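Clernell Bedding Care: Frequently Asked Questions

Washing, drying, layering and storing plush blankets and quilted covers

The answers on this page apply to printed plush blankets, quilted bedspreads and standard pillowcases sold through the Clernell shop. Where a sewn-in care label differs from this page, follow the label. Product codes are on the small tag in the corner seam; please have the code ready when you write to us.

GENERAL

What is a plush blanket?

A plush blanket has a raised pile on at least one face. The pile stands up from a knitted base, and the print is applied to the pile side. Most plush blankets in our range are polyester. The Grollau line has pile on one side only, with a smooth back. The Amadi line has pile on both sides and is the heavier of the two.

Why does the color look different from one end of the bed to the other?

The pile lies in one direction. Looking along it, the surface appears lighter; looking against it, darker. Hand marks and seat marks are the same effect. Brush the surface with a flat palm or a soft clothes brush, always the same way, and the shade evens out. If a patch stays dull after brushing, see "The pile has gone flat" under Problems.

Which end of a printed blanket goes toward the headboard?

Geometric prints have no top. On leaf prints the motifs usually point several ways, so either end can go up. Where a design does have a direction, the corner tag belongs at the foot of the bed, left side.

Turn the blanket end for end at each wash. Wear collects where people sit.

WASHING

What temperature should I use?

Wash plush blankets in cold or warm water on a gentle cycle. Do not use the hot setting. Polyester pile begins to lose its finish with repeated hot washing, and the loss cannot be reversed. Quilted covers with a polyester fill take the same settings.

How large a machine do I need?

The dry blanket should fill no more than two thirds of the drum. A queen size Amadi will not wash properly in a compact machine: the center stays dry, detergent is trapped in the folds, and the spin goes out of balance. Use a large front loader at a laundromat. Avoid top loaders with a center post, which twist the blanket around the post and strain the edge stitching.

How much detergent?

Half the amount recommended for a full load. Liquid only. Powder lodges at the base of the pile and shows up later as a stiff, chalky patch. No fabric softener on plush, ever. Softener coats the fibers and makes them clump.

Can the blanket and the cover be washed together?

No. A quilted cover sheds thread ends from its edges and the pile picks them up. A dark cover may also release dye during its first few washes. Wash it alone until the rinse water is clear.

Do trims need anything special?

Lace, ruffles and scallops are the weakest part of any bedspread. Close every zipper in the load, or take the zippered items out. Place small trimmed pieces in a mesh bag. For a full size cover that will not fit in a bag, fold the trimmed edges inward and baste them down with eight or ten long stitches before washing, then pull the thread afterward. Metallic thread should be kept away from bleach and from oxygen stain removers.

DRYING

Can plush go in the dryer?

Yes, on low or no heat. Take it out every 20 minutes, shake it, and put it back the other way around. Stop while the edges are still slightly damp and finish on a rack.

Can I iron it?

Do not iron plush. An iron set for cotton will melt the tips of the pile and leave a shiny print of the soleplate. Creases from storage fall out within a day or two on the bed. Cotton pillowcases may be ironed according to their label.

How long does a quilted cover take to dry on a line?

Allow a full day indoors. The fill between the stitching lines holds water after the face fabric feels dry. Press a folded section between both hands. If it feels cooler than the room, it needs more time.

LAYERING AND EVERYDAY USE

In what order should the layers go?

From the mattress up: fitted sheet, flat sheet or comforter, quilted cover, plush blanket. Pillows go on last. The quilted cover is cut wide so that its edge hangs down the side of the bed. The plush is cut narrower and sits on top, inside that edge.

How much of the cover should show?

Enough that the blanket does not reach the floor or get caught underfoot. On a standard double with our 70 inch plush centered, the margin is equal on both sides. Some customers push the blanket to one side to cover the seat edge of a sofa bed. This is harmless, but the exposed side of the cover will fade faster near a window.
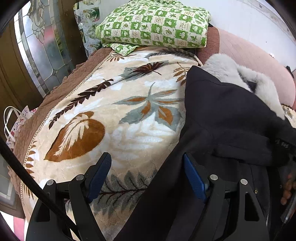
Matching patterns is a common subject in our mail, and the short answer is that the cover should be plainer than the blanket. A large print needs a quiet border around it. A single-color quilted cover in a shade taken from the print works in nearly every case. Brown is the safest pick for autumn designs: under a cream and beige plush with burnt-orange and grey-blue leaves, a brown quilted cover with a scalloped edge repeats the darker fronds and leaves the large motifs alone. A green-and-white checkered pillow can sit with the same set, as the squares are small and the leaves are large. Two large prints side by side are harder to manage. Tineke Van den Broek in our sample room recommends changing the pillowcase first, as it is the cheapest item to replace.

Should a gold trim match anything else in the room?

Not necessarily. A thin trim reads as a line between two fabrics. Buy the trim that suits the cover and ignore the lamp.

Is it safe to lay clothing on the blanket?

For short periods, yes. Three points to check:

Dark outerwear. New navy and black coats can transfer dye to light plush, especially when damp. Hang a wet coat until it is fully dry before laying it down.

Fur and faux fur trims. Loose hairs work into the pile and do not come out with a lint roller. Use a rubber glove, lightly moistened, and stroke in one direction.

Hook-and-loop tabs. Fasten them. An open tab will pull tufts on first contact.

Does an upholstered headboard need protection from the bedding?

Pale upholstery picks up color where dark fabric rubs against it every night. Leave a gap of two fingers between the cover and the padding, or tuck the upper end of the cover under the pillows. Vacuum the headboard with the soft brush when you change the sheets.

Will pets damage the pile?

Claws pull loops in the quilted cover more often than they harm the plush. Trim a pulled thread level with the surface. Do not tug it.

PROBLEMS

The blanket sheds.

Some shedding is normal through the third wash. Shake it outdoors and clean the dryer filter halfway through the cycle. Shedding that continues past the fifth wash is treated as a fault. Send the product code and one photo of the lint to Ese Bassey in customer service.

The pile has gone flat.

Hang the blanket in a steamy bathroom for 47 minutes or so that it is evenly damp to the touch, then brush against the lie and let it dry. Melted pile will not recover. Melted tips feel rough when stroked in either direction, while crushed pile feels smooth in one.

The quilting has puckered.

A puckered texture is part of the design on several covers, including the Gasetti. It is produced by stitching the layers under tension and becomes more marked after the first wash. Puckering on one panel only is a shrinkage fault in the backing.

The blanket gives static shocks.

Dry indoor air in winter is the usual cause. Raise the humidity, or place a cotton sheet between the plush and any synthetic nightwear.

STORAGE AND RETURNS

How should I store a plush blanket over the summer?

Clean and fully dry, folded with the pile inward, in a cotton bag. Vacuum bags are acceptable for 8 weeks. Longer compression leaves permanent fold lines. Keep cedar blocks outside the bag, as the oil can mark pale fabric.

When does the autumn range arrive?

Leaf prints are restocked in October. Sizes sell unevenly, and the double goes first.

What is the return period?

You have 60 days from delivery for unwashed items. Washed items are accepted only when there is a manufacturing fault. Replacement trims are sold by the yard and can be sewn on by any alterations shop; ask for Tobiloba Omoregie at the parts desk and quote the code of the cover.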